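Why Does a Spoon Show You Upside Down?

By Mwajuma Langat

Go and find a shiny metal spoon. A big one is best, the sort you eat soup with. Give it a good wipe and look into the bowl of it, the side where the soup goes. Who's that? It's you, but you're standing on your head!

Now flip the spoon over and look at the back. You're the right way up again, only with a huge nose and tiny ears. Same spoon, same face, two completely different pictures. I think this is one of the best bits of science you can do before breakfast, and it all comes down to how light bounces.

Light goes in straight lines

Light is a very tidy traveller. It leaves the Sun, or a lamp, or a torch, and it goes straight until something gets in its way. When it hits something rough, such as a brick or a woolly jumper, it bounces off in all sorts of directions. When it hits something very smooth, it bounces off neatly, like a ball off a wall.

Try it with a real ball. Throw it straight at a wall and it comes straight back to you. Throw it at a slant and it goes off at the same slant on the other side. Light does exactly this. Scientists call it reflection.

A bathroom mirror is flat, so all the light bouncing off it stays in order. Light from your chin comes back from low down, light from your forehead comes back from high up, and you see an ordinary face. (With toothpaste on it, if it's anything like mine.)

What a curve does

A spoon isn't flat, and that's where the fun starts. The inside of the bowl curves inwards, like a little cave. The proper word for that is concave, and you can remember it because it has the word "cave" in it!

Think about light from your forehead. It travels to the spoon, hits the curve and gets tipped downwards. Light from your chin gets tipped upwards. The two lots of light cross over in front of the spoon before they reach your eyes, so the top has swapped with the bottom. Left and right swap over too. Wink one eye at the spoon and see which side winks back.

The back of the spoon bulges out. The word for that is convex. Light hitting a bulge spreads out and never crosses over, so you stay the right way up, but you look small and a lot of the room squeezes in around you. Look closely and you might spot the window, the ceiling light and your own hand, all bent like bananas.

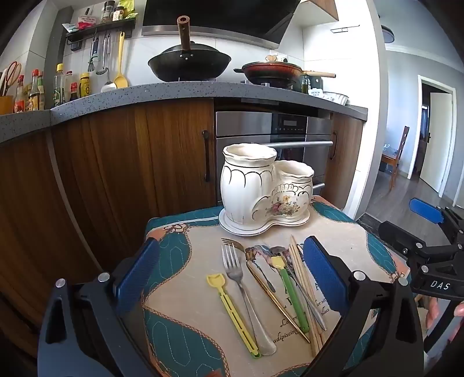

A kitchen table with a pot for cutlery at the back. What shiny, curvy things can you find in your own kitchen?

Go on a mirror hunt

Once you know about curves, you start seeing strange mirrors all over the place. Here are some to look for:

The side of a kettle (a cold one, please - ask a grown-up to check it first)
A saucepan lid
A bath tap
A Christmas bauble
The inside of a metal mixing bowl

For each one, guess before you look. Will you be upside down or the right way up? Will you be fat or thin? Bath taps are my favourite, as many of them curve one way and not the other, so you come out as long and thin as a pencil.

My niece and I did the hunt at my sister's house in Endholm and we found 21 mirrors in one afternoon. The strangest was a soup ladle. It's so deep that you have to hold it quite a long way off to see the whole of your face.

Can you turn yourself the right way up?

Here's a secret about the inside of a spoon. If you get close enough, the picture flips! There's a special place in front of every cave-shaped mirror called the focus, and things nearer than that look big and the right way up. A spoon is so small and curvy that its focus is very near the metal, much too near for your whole face. So use your fingertip instead.

1. Hold the spoon in one hand with the inside facing you.
2. Hold up one finger between you and the spoon. Find its reflection, pointing down.
3. Move your finger slowly towards the spoon.
4. Watch closely when it is almost touching.

The fingertip swells up, goes all blurry and then there it is, pointing the same way as your real one. It may take a few goes. A bright room helps, and so does a really clean spoon.

Big curves, big jobs

Curved mirrors aren't just for pulling faces in. Dentists use little ones to see the backs of your teeth. Shops hang bulging ones up in corners, so that one person at the till can see right down the aisles. Lorries have them as well, for the same reason.

The grandest ones are inside telescopes. A telescope mirror is cave-shaped like the inside of your spoon, only much wider and much, much smoother. It gathers up faint light from a star and brings it together at the focus - the same spot you were hunting for with your finger!

Words to remember

Reflection: light bouncing off something
Concave: curving inwards, like a cave
Convex: bulging outwards
Focus: the place where a concave mirror gathers light coming from far away

One safety rule, and it's a serious one. Never use a spoon or any other mirror to look at the Sun, or to shine sunlight into someone's eyes. Stick to lamps, windows and silly faces.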